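FOR IMMEDIATE RELEASE

Westow, 11 December 2021

Rerum opens winter round of "One Box" home medicine sort-out – 1000 free packs for households

Westow home-organizing firm Rerum is giving away 1000 sorting packs this winter to get people going through the drawers, shelves, shoe boxes and coat pockets where the small packets pile up. Ointments, plasters, half a strip of something from two winters ago. The idea is simple: get it all into one box, look at it, decide what stays.

Packs are free and can be picked up from the Rerum shop on Sondholm Road or ordered by mail while they last. Each one holds a printed checklist, a sheet of 90 sticky labels, a marker pen and a fold-out guide. No box. Use one you already have – that part is deliberate.

"We get asked for boxes all the time and we keep saying no, look in your closet," said Annapurna Kurup, founder of Rerum. "A gift box, a boot box, whatever came with the kettle. If the rim is scuffed, fine. If it's got a lid, better, but we have had people do it without. What matters is that it's one box and that everybody in the house knows where it is."

The campaign started in July as a small trial with families in two apartment blocks in the Rao district. They were asked to collect every medicine packet and first aid item in the home, put it all in one place and fill in a card. Between them the households logged 3018 separate items. Bedrooms were the most common hiding place, ahead of the kitchen and well ahead of the bathroom, which suprised the team.

So the new guide starts in the bedroom. Clear a bit of floor or spread a blanket, set the box down, work outward from the nightstand. 20 minutes on the timer and then stop, even if there is more to do.

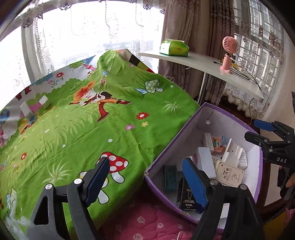
One box, mixed packets: a purple cardboard box on a quilted blanket, ready for sorting.

The guide is in four short parts – collect, check, group, put back. Collect is the quick one. Check takes longer, mostly reading dates off the ends of cartons, and Rerum suggests a good lamp or doing it by a window in daylight. Anything past its date goes in a separate bag for the pharmacy, not in the trash and not down the sink. Anything with no carton and no name on it goes in the same bag.

Group is where the labels come in. Skin and joints in one corner, coughs and colds in another, stomach things together. Small packets stand up on their narrow side so the names can be read from above, larger cartons go at the back. Prescription items are kept apart, with the name of the person they are for written on the label.

Put back means a high shelf or a locked cabinet. The box does not stay on the floor or the bed once the sorting is over, particularly in homes with children.

Sólveig Þórarinsdóttir, who wrote the guide and ran the Rao trial, said the grouping step caused most of the arguments.

"People want to sort by size, because it looks tidy," she said. "Then somebody has a cough at two in the morning and it's all in the wrong corner. Sort by what it's for. We had one family that did it by color and they were very happy with it and I didn't have the heart, so if that works for you go ahead."

She added that packets with labels in more than one language came up again and again in the trial. Gifts from relatives, things carried home from a trip, a favorite balm from a grandparent's cupboard. The checklist now has a column for this, where families write in plain words what each item is and who it's for, in whichever language the household uses most. If no one at home can read the packet, take it to a pharmacist before using it.

Other changes since the trial:

– Labels are bigger. The first ones were too small to write a date on.
– The checklist is now two sides, not four.
– The marker is a fine tip. The thick one bled through thin card.
– A tear-off slip for the inside of the box lid, with space for a doctor's number and a pharmacy number.

Rerum is also running free drop-in sessions at the shop through the winter. Bring the box as it is, packets and all, and a member of staff will help with grouping and labels. Staff can't give medical advice and will not take in old medicine, that has to go to a pharmacy. Sessions are first come first served. Seats are limited so please dont bring the whole street.

Schools, tenants' groups and libraries can ask for packs in bulk, up to 20 per group. Requests by email with a delivery address and a name to mark on the parcel. Allow a little longer for mail orders over the holidays.

A second guide, on sewing kits and spare buttons, is planned for next year. Title still to be settled.

About Rerum
Rerum helps households and small offices in Westow sort, label and store everyday things. It offers home visits, workshops and printed guides from its shop on Sondholm Road.

Media contact
Annapurna Kurup, Rerum, Sondholm Road, Westow
Interviews with Annapurna Kurup and Sólveig Þórarinsdóttir on request – mornings are best. Sample packs available for press, please ask early.

ENDS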